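Large pots and the shared kitchen: your questions

April
By Leonor Barros

The kitchen at Cakside is used by all the flats on the ground and first floors, plus the Saturday lunch group. These are the questions we get most often about the big steel pots and the tiled worktop. If yours is missing, leave a note in the book by the door.

Which pots can I use?

Anything on the open shelves. The pots in the tall cupboard belong to the lunch group and are kept apart so they can find them on the day. If you need one of those, ask Keith Pryor first. He is usually in the building before 7 in the evening.

Do I have to book the kitchen?

Not for ordinary cooking. If you are making something in a large pot that will take up the hob for more than two hours, write your name in the book the day before. Batch cooking, jam and stock all count. The lunch group has the kitchen until 2 on Saturday and nobody else can book it then.

How much should I put in a pot?

Fill it no higher than the rivets on the inside wall. Those are the small round heads just below the rim where the handle is fixed on. Above that line it is likely to boil over, and a full pot is too heavy to carry safely. If you have more to cook than that, use a second pot.

How do I clean stainless steel without scratching it?

Hot water, washing-up liquid and a soft sponge will deal with most things. For food that has stuck, cover the bottom with water, add a spoonful of bicarbonate of soda, bring it to a simmer and leave it for 20 minutes. Let it cool, then wipe it out. Please don't use wire wool or the green side of the scouring pads on the inside. The older Galleo pans were done that way for years and food catches on them now.

Go round the rivets with the small brush. Grease collects there and a sponge slides straight over it.

There are rainbow marks on the bottom. Is the pot ruined?

No. They come from heat and are harmless. A little white vinegar on a cloth takes them off. White chalky spots are limescale and come off the same way. Rinse well afterwards and dry with a tea towel, or the spots will come back.

Can I put salt in cold water?

Better to wait until the water is hot, then stir it in. Salt that sits on the bottom of a cold steel pot can leave small pits, and those don't polish out.

Can I put a pot down on the tiles?

Yes, if it is cool or only warm. The tiles themselves will take heat but the grout is less forgiving, and a very hot pot put down on a cold tile can crack it. Straight off the hob, use one of the cork mats. They hang on the hook to the left of the cooker.

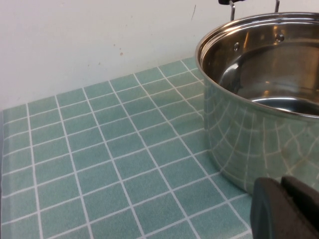

One of the wide pots on the green tiled worktop.

Lift pots when you move them. Dragging one across the worktop marks the tiles and catches on the grout lines. If it is too heavy to lift, ladle some out into a jug or get someone to help.

How do I clean the worktop?

Wipe it with warm soapy water and dry it. For the grout, use the old toothbrush in the pot by the sink with a paste of bicarbonate and water, and rinse it off after a few minutes. Turmeric, beetroot and tomato will stain pale grout if they are left overnight, so wipe those up as you go. Don't use vinegar on the worktop. It is fine on steel but wears grout away over time.

Someone has to go over the whole worktop properly once a month. The rota is inside the cupboard door.

A tile is loose or cracked. What should I do?

Don't press it back or try to glue it. Put a piece of masking tape over it so that water stays out and write it in the book. We have a box of 128 spare tiles from Azevedo in the meter cupboard, so a match isn't a problem, but repairs are saved up and done together.

A handle feels loose. Can I still use the pot?

Not for anything hot. Take it out of use, tie a bit of string round the handle and leave it on the bottom shelf. Handles with screws can be tightened and Keith has the right screwdriver. Riveted handles need to go away for repair and that takes a few weeks.

Can the pots go in the dishwasher?

The small ones can. The wide ones fit if you take out the top basket, but then there is no room for anything else and the spray arm sometimes jams. Wash them by hand.

Where do the pots go when I have finished?

Dry, right way up, on the open shelves, with the largest at the bottom. You can stack them inside one another if you put a cloth in between. Lids go in the rack. The Firnberg lids only fit the Firnberg pans, so keep those together.

Can I borrow a pot for my own flat?

For one night, yes. Write it in the book with your flat number and bring it back clean by noon the next day.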